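Questions about booking, check-in and room records at the Plotville site. The answers cover Sellia as configured for shared rooms from August onward. Where a local setting differs from the Zollham default, the local setting is given.

## Reservations

**How long can one booking be?**

The maximum is 480 minutes per room per calendar day. The limit applies to the account, so two back-to-back bookings under one account are added together. Requests above the limit are rejected at submission and do not enter the approval queue.

**How far ahead can I book?**

10 weeks. Recurring bookings are expanded when they are saved. Any occurrence past the 10-week window is dropped without a warning, and the series has to be extended by hand later.

**Why does my booking show as "held"?**

A held booking overlaps the cleaning buffer of an earlier one. It clears when the earlier booking is checked out. If it is still held at the start time, move the start by one slot (15 minutes) or pick another room.

**Can I book a room for someone else?**

Yes, with the delegate role. Enter the other person's account in the "On behalf of" field. Minutes are charged to that person and the confirmation goes to both addresses. Adwoa Opoku assigns delegate roles for the Asamoah wing; all other requests go through the general form.

## Check-in and release

**When do I have to check in?**

Within 10 minutes of the start time. After that the room is released and appears as free on the floor plan. The booking is marked "no-show" and the unused minutes are not returned.

**Can I check in from my phone?**

Yes, if the phone is on the building network. Sellia compares the network segment with the floor of the room. A phone connected through a guest network fails this test, and the check-in button stays gray.

**I checked in and the panel still says "free." What is wrong?**

Door panels poll the server every four minutes. The booking list is the record – the panel is only a display. If the two still disagree after a full polling cycle, report the room number and the time. 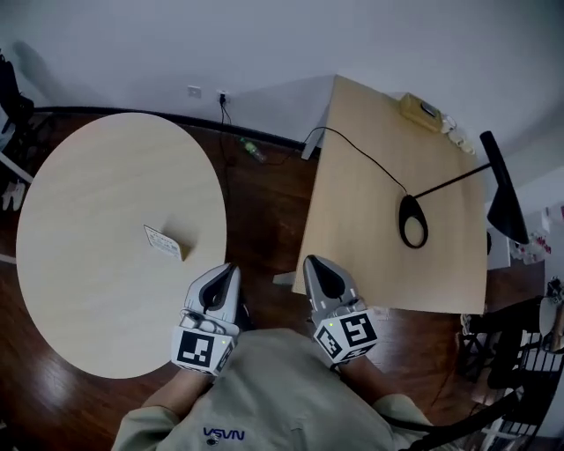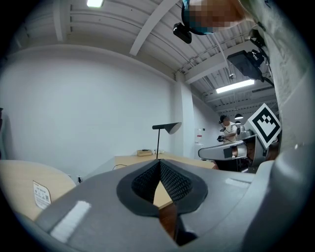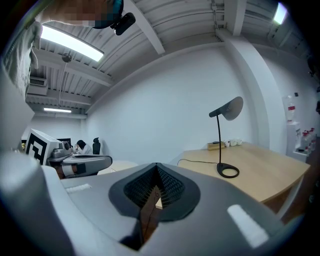

*Shared room, Plotville, light wood furniture.*

## Furniture and layout

**Can tables be moved?**

Within the room, yes. They may not be moved into the corridor or to another room. Return the layout to the one shown on the room's page in Sellia before checking out. Layouts are stored as plans with a revision letter, and only the latest revision is valid.

**How do I request a different layout for one booking?**

Select "Layout change" when booking and attach a sketch or choose a saved plan. Lead time is four working days. Requests made later are accepted only as self-service, meaning the person booking moves the furniture both ways.

**What cleaner is allowed on wood surfaces?**

A damp cloth with neutral soap. Solvents, glass cleaner and abrasive pads are excluded under the surface care sheet. Spills on wood floors should be wiped up along the direction of the boards.

## Records and accounts

**How long are booking records kept?**

Individual records are kept for one budget year and then reduced to monthly totals. The totals contain room, minutes booked and minutes used. They do not contain account names.

**Why did my old room numbers stop working?**

The numbering changed when the records were imported from the previous system. The import covered 341 entries, including closed rooms. Old numbers still work in search but cannot be typed into the booking form. Recurring bookings made under an old number were converted automatically.

**Can I export my bookings?**

Open "My bookings," set the date range and choose CSV. Times are written in local time without an offset. Spreadsheets that assume UTC will shift them, so set the column type to text before importing.

**Who do I contact about an error on this page?**

Guoqing Ren maintains the text. Quote the question in full; the entries are not numbered and their order changes between revisions.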